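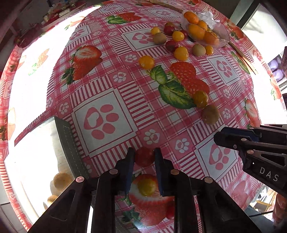 When does the produce swap run?
The Clarkden Produce Swap runs on the first and third Saturday of each month, from 9 am to 11 am. Set-up starts at 8.30. We skip the first Saturday in January and the Easter long weekend.

Where is it held?
In the hall on Carrilho Street, Clarkden, next to the bowls club. Enter through the side door off the car park. In good weather some of the tables go outside under the verandah.

Do I have to bring something to take something?
Most people do, but it isn't checked at the door. If your garden has given up for the season, bring a jar of something, a few envelopes of seed, a bag of clean egg cartons or an hour of help packing up. First-timers are welcome to come with nothing and have a look.

What can I bring?
Fruit, vegetables, herbs, seeds, seedlings, cuttings, eggs, honey, jam, chutney, pickles, worm castings and clean empty jars. Home-grown only, please. Supermarket fruit turns up now and then and we end up composting most of it.

What can't I bring?
Meat, fish, milk, soft cheese, home-canned meat or beans, foraged mushrooms, and anything in oil with raw garlic in it. No live animals either. If you have chooks or rabbits to rehome, put a card on the noticeboard and make your own arrangements.

Does everything have to be organic?
No. We do ask you to say what you've sprayed and when, and to stick to the withholding period on the label. Write it on a card and leave it with your produce. "Nothing used" is a perfectly good card.

How do you decide what is worth what?
We don't. Put your things out on the shared tables, then take what your household will eat. A person with a boot full of zucchini is not owed a boot full of something else. In practice people leave with less than they brought and the remainder goes to the pantry at the end.

How much should I take if something is scarce?
One or two at first, then come back after 10.15 if there are any left. This matters most for eggs, citrus in early winter and the first tomatoes. Limes go quickly all year.

My tomatoes are still green. Can I bring them?
Yes. Green tomatoes are popular with the relish makers. Put them in a separate box marked "green", as several people grow varieties that stay green when ripe and they get mixed up. Tomatoes that have just started to turn will finish on a kitchen bench in a week or so. A sunny windowsill isn't needed, and they shouldn't go in the fridge until they've coloured.

What about split or marked fruit?
Bring it if it was picked that morning and you'd cook with it yourself. Keep it away from the sound fruit. There's a seconds crate near the sink.

Fruit fly has been found in my area. Can I still swap?
Check the current restrictions with the state agriculture department before you move any fruit, and follow them to the letter. Don't bring fruit that has been stung, even to show us. Seal it in a plastic bag, leave it in full sun for a week, then put the bag in the bin. Cooked and bottled fruit is generally fine, but the department's advice comes before ours.

How should jams and preserves be labelled?
Name of the product, full ingredients, the date you made it and your first name. List nuts, sesame, egg, milk, wheat and soy clearly. Jars without a label will be put under the table and handed back.

Can I bring eggs?
Yes, clean and uncracked, in a carton with the laying dates on it. Please don't wash them under the tap - wipe off any dirt with a dry cloth.

Are seedlings and cuttings all right?
Very welcome, especially in spring. Use fresh potting mix, check for snails and write the variety on the pot. We can't accept declared weeds. Apinya Prasertsri looks after the plant table and will tell you if she has doubts about something. She also keeps the seed library, which holds 358 packets as of the last sort-out in March. Borrow what you need and return some seed if the crop does well.

Can I sell things?
No. The hall is let to us on a non-commercial basis and the insurance follows from that. Sellers can try the Clostuneo market, which has stalls on Sundays.

Is there a cost?
A gold coin goes towards the hall hire. If you haven't got one on you, don't worry.

Do I need to join?
No membership is needed to swap. There is an email list, currently 173 addresses, which gets one message before each swap. Sign up at the tea table.

Can children come?
Yes. There's a pot-up bench from 9.30 most mornings. Children need an adult with them, and that includes the car park.

What about dogs?
Assistance dogs only inside. There are two rings on the fence in the shade for tying up others.

Is the hall accessible?
There is a ramp at the side door and an accessible toilet. The verandah has a 17 cm step on the car park side, so use the inside doors to get to it.

What happens to the leftovers?
Anything sound goes to the Ziredex Road pantry, who collect at 11.15. The rest goes to the compost bays behind the hall.

Who do I contact?
Bendik Bråten handles bookings, lost property and general questions. Leave a note in the box by the side door or reply to any list email.

Page last updated June 16, 2025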